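# Table Reset Project - Report

11/6/22

My project for the Salinas evening course was a simple one: can a tray keep a shared table tidy? The big gold tray went on the striped cloth, and all the small stuff that usually drifts around had to live in it.

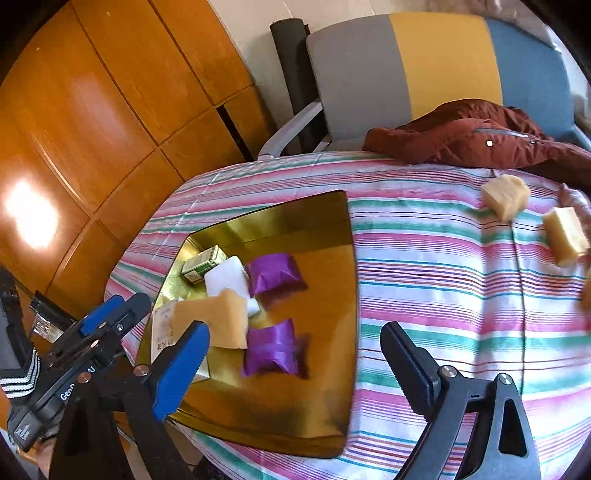

I picked the table in the Gunen lounge because everybody dumps things there - cartons, little packets, bits of foam, you name it. Before the tray went in, clearing it took me 186 seconds. After a week with the tray it took 55! I was so pleased I timed it 3 more times (same story, give or take a few seconds).

Grouping helped way more than I expected. With everything bunched up at one side, people could see there was room left and put their things down there too. The shiny surface does show every fingerprint, so plan on wiping it a lot.

The cloth was harder. It creases, and smoothing it with a full tray on top is a pain - lift the tray off first. I'd like to try the whole thing again in March with a smaller tray and a plain cloth.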